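4.2 Vergleich der Fingerpaare am Handgreifer

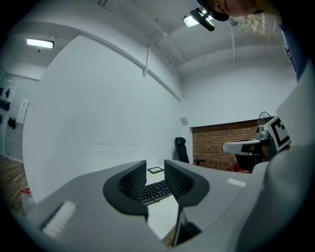
Abbildung 3: Handgreifer mit Fingerpaar B, aufgenommen mit der werkzeugfesten Kamera.

Für den Vergleich der Fingergeometrien haben wir den Handgreifer Brurnis in drei Konfigurationen betrieben: mit den flachen Standardfingern (A), mit den schalenförmig gekrümmten Fingern aus der Werkstatt Forisine (B) und mit einer schmalen Pinzettenvariante (C). Kamera, Gehäuse und Auswertung blieben dabei unverändert, sodass sich Unterschiede im Greifverhalten den Fingern zuordnen lassen. Konfiguration B hat uns am meisten überrascht, und das im besten Sinne! Die beiden schwarzen Finger stehen einander mit schmalem Spalt gegenüber, und ihre Innenflächen tragen eine feine Gitterstruktur (Abbildung 3). Diese Textur war ursprünglich nur als Nebenprodukt des Fertigungsverfahrens gedacht, erwies sich in den Vorversuchen aber als so nützlich, dass wir sie beibehalten und gezielt untersucht haben.

Jede Konfiguration durchlief dieselben 68 Greifversuche. Die Objekte stammten aus dem Braseser-Satz, den wir bereits in Abschnitt 3 eingeführt haben: Stifte, Kabelstücke, Schaumstoffwürfel, kleine Flaschen und eine Auswahl flacher Teile, die sich auf glatter Unterlage nur schwer fassen lassen. Die Reihenfolge wurde für jede Konfiguration neu gemischt. Als Erfolg zählte ein Griff nur dann, wenn das Objekt angehoben, über die Trennlinie des Arbeitsfeldes geführt und innerhalb der Zielzone abgelegt wurde. Ein Nachfassen war erlaubt, wurde aber gesondert vermerkt, weil es bei der späteren Übertragung auf den Roboterarm zusätzliche Bewegungsphasen erzeugt.

Besonders deutlich fällt der Unterschied bei den runden Objekten aus. Mit den Standardfingern rollten Stifte häufig aus dem Spalt, sobald der Griff nicht genau mittig ansetzte. Bei Konfiguration B zieht die Krümmung das Objekt beim Schließen zur Mitte, und die Gitterstruktur hält es dort fest. Von den 22 Versuchen mit zylindrischen Objekten misslangen mit B nur 2 — ein Ergebnis, mit dem wir nach den ersten Probeläufen nicht gerechnet hatten. Auch ungeübte Bedienpersonen kamen mit diesen Fingern schnell zurecht und mussten seltener nachfassen.

Bei den flachen Teilen kehrt sich das Bild um. Die gekrümmten Spitzen berühren die Tischfläche nur auf einem kurzen Abschnitt, und dünne Plättchen lassen sich damit kaum unterfahren. Hier liegt die Pinzettenvariante klar vorn, solange die Unterlage nicht nachgibt. Auf der weichen Matte verliert auch sie einen Teil ihres Vorteils, da die Spitzen einsinken und das Objekt vor sich herschieben. Für gemischte Aufgaben bevorzugen wir trotzdem B: Die Schwäche bei flachen Teilen lässt sich durch Heranziehen an eine Kante umgehen, während das Wegrollen bei A und C kaum zu beherrschen war.

Die Lage des Greifers wurde über quadratische Schwarz-Weiß-Marker und die Bilder der Weitwinkelkamera geschätzt. Als Regler für die Wiedergabe auf dem Arm kam das Verfahren nach Kyriakidis zum Einsatz, mit identischen Parametern für alle drei Fingerpaare. Dabei zeigte sich ein Nebeneffekt, den wir gern weiterverfolgen möchten. Weil die Finger von B an der Basis breiter sind, verdecken sie im Kamerabild mehr vom Objekt als die von C, insbesondere kurz vor dem Schließen. Die Wiedergabe wurde dadurch nicht messbar schlechter. Wir vermuten, dass die letzte Phase des Griffs ohnehin stark von der Schließbewegung selbst bestimmt wird und das Bild dort wenig beiträgt; eine Prüfung mit gezielt abgedeckten Bildbereichen steht noch aus.

Offen bleibt außerdem der Verschleiß. Nach Abschluss aller Durchgänge war die Gitterstruktur an den Fingerspitzen fühlbar glatter als im hinteren Bereich. Ein zweiter Satz Finger mit etwas tieferer Gitterung ist bereits gefertigt und wird in Abschnitt 4.3 unter denselben Bedingungen betrachtet, dort allerdings beschränkt auf die zylindrischen Objekte und den Schaumstoff.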